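Notebook, May, 7:40 am
Guest room turnaround, Pollthorpe

Samer still says a room this size can be reset in 19 minutes. I don't buy it. His number comes from the Kindell checklist, and whoever wrote that started with a clean carpet. Wrappers on the floor aren't even a line item.
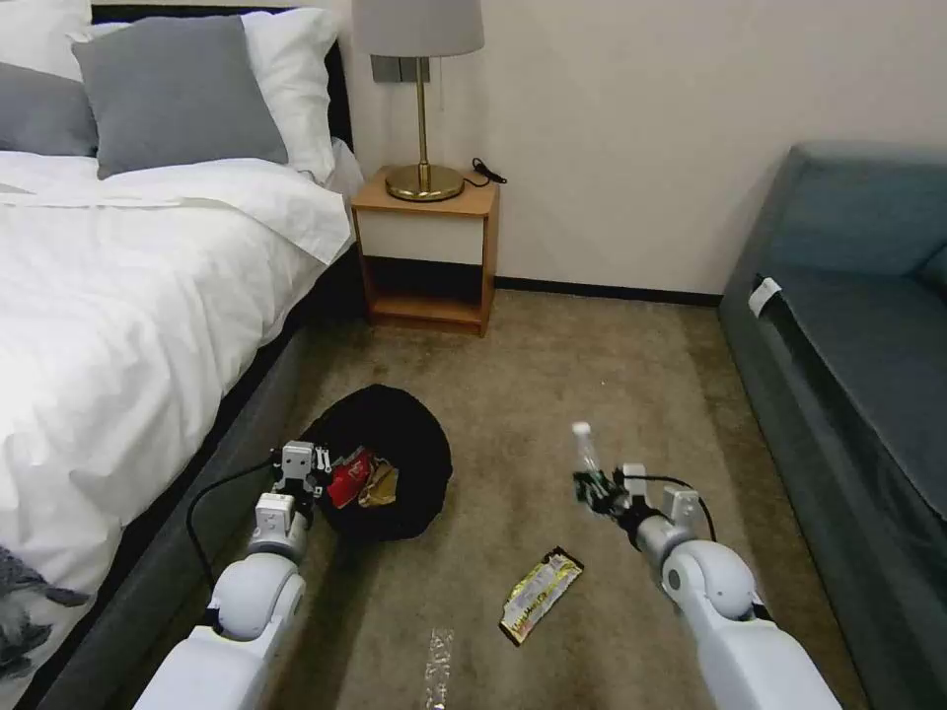 Second complaint: the order of work. The list puts bedding first and floor last. Saimi wants it flipped so you aren't stepping on trash while you straighten the duvet. I lean her way but we have no timings to back it up, only opinions, mine included.

The throw is another thing. Checklist says "folded at foot." Niilo says spread. Pick one, please. I'm also not sure gray cushions in front of white pillows counts as a standard when each person sets them differently. 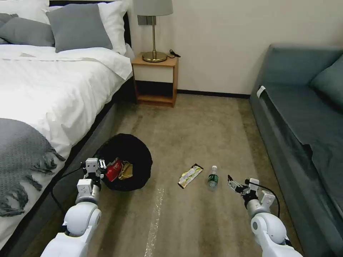

Bed side and sofa side, bottle and wrapper on the carpet.

To do: ask Aarne where the 19 came from. Add a trash line above bedding. Leave the lamp cord alone until someone decides which side it should run.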